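Flengate handheld gripper kit, reviewed after a month of folding shirts

Posted July 18, 2023

I've wanted to try the "no robot needed" way of teaching robots ever since Sandrine Millet gave a talk on it at our meetup, and in June I finally caved and bought a Flengate kit. Then I bought a second one, for reasons I'll get to. So this is a review of the hardware, but it's also a review of the method, because you really can't judge one without the other.

Quick background if you're new to this. The usual way to get training data for a robot arm is to drive the arm yourself, over and over, with a controller or a second arm. It's slow and the arm is expensive and it lives in one room. With a handheld kit you hold the gripper yourself, do the chore, and the wide camera on it records what the fingers saw. Later you train a policy on those recordings and put matching fingers on a real arm. That means you can collect anywhere you've got laundry, and boy do I have laundry.

Our task was the boring classic: take a T-shirt lying flat, grab the hem, fold it up, square the sides. Two people, one tool each, both working on the same bed.

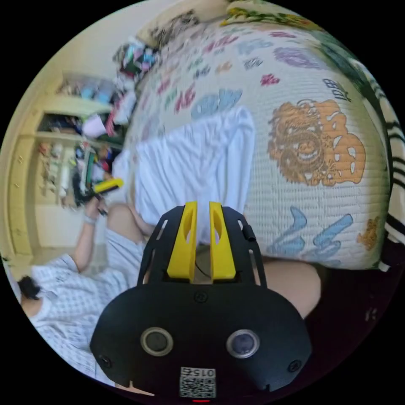 My view during a two-person session. Yellow fingers, very wide lens, a lot of comforter.

First impressions of the thing itself. The body is chunky, chunkier than I expected from the product page, and my hand got tired well before my patience did. The fingers are great though! They're bright enough that the tracking software never once lost them against white cotton, which I'd been worried about. They do slip on thin fabric if you come in too steep. You learn to scoot in low and pinch just the edge, and after an evening of it you stop thinking about the tool at all.

The lens is the part people argue about. It's a full fisheye with black corners, and straight things bend like noodles. I hated it for two days. Then I trained one version on the full circle and one on a cropped, flattened version, and the full circle won easily on our shirts. My guess is that the extra stuff around the edges (furniture, walls, the other person) tells the model where it is in the room, and when you crop you throw that out. Sandrine thinks it's more about seeing the far end of the shirt while you're pinching the near end. We haven't settled it.

OK, numbers. We collected 1,000 folds over the month and threw away 31 because the tracking jumped or one of us sneezed or whatever. I trained on the rest with the code Guérin put out alongside their fingertip kit, with 4 settings changed and nothing fancy. Then I borrowed time on a pair of arms at Zirkside to see if any of it worked.

It did, mostly. Grabbing the hem is basically solved. The arms reach in, close, and lift like they've been doing it for years, and that was on a table they'd never seen, with data that came entirely from a bedroom.
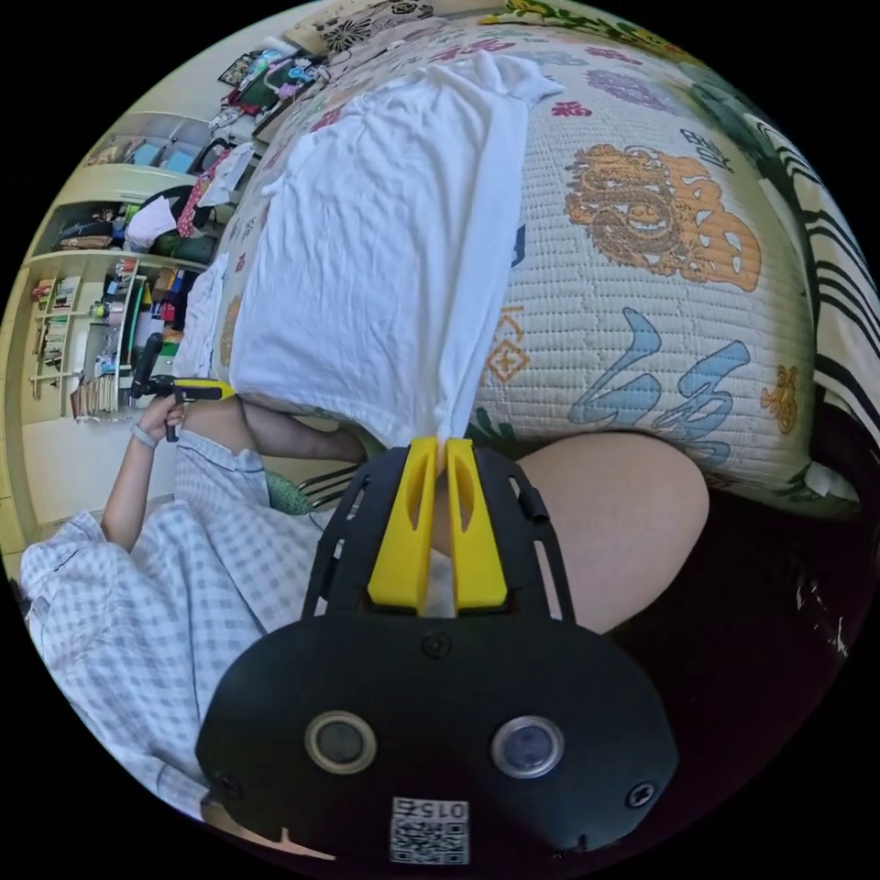 Where it falls apart is the second half of the fold. Once the hem is up in the air the policy gets timid and sort of hovers, and if the shirt has a twist in it you can watch the arms wait for each other like two people at a doorway. I think that's on us. When two humans fold together they glance at each other and mumble "okay, go," and none of that is in the recordings. The cameras only know where the fingers are. So if you're planning two-handed data with two people, my advice is to have one person hold both tools. We redid a chunk that way near the end and the waiting got noticeably better, though the bed height killed my back.

Some gripes with the kit:

The charging port is on the side where your palm goes. Who tested this?

Syncing two kits takes a little ritual of button presses, and if you do them in the wrong order you don't find out until you unload the files. I lost a whole evening to this and I'm still sore.

The manual covers one tool and then has half a page on using a pair. Half a page!

And the export format is its own thing, so plan on writing a converter or finding mine (I'll put it up once I clean out the swearing in the comments).

I also tried a friend's Derko for comparison. It's lighter and the trigger is smoother, and if you've got small hands you'll probably like it more. But the view is narrower, and on anything bigger than a dish towel I kept losing the far side of the cloth. For mugs and blocks I'd pick the Derko. For laundry, Flengate, no contest.

Would I buy it again? Yes, one for sure. The second one I'm on the fence about until they fix the sync. Next up I want to try pants, and then maybe the duvet cover – if that works I'm retiring from housework. I'll add the pants results to this post when I have them.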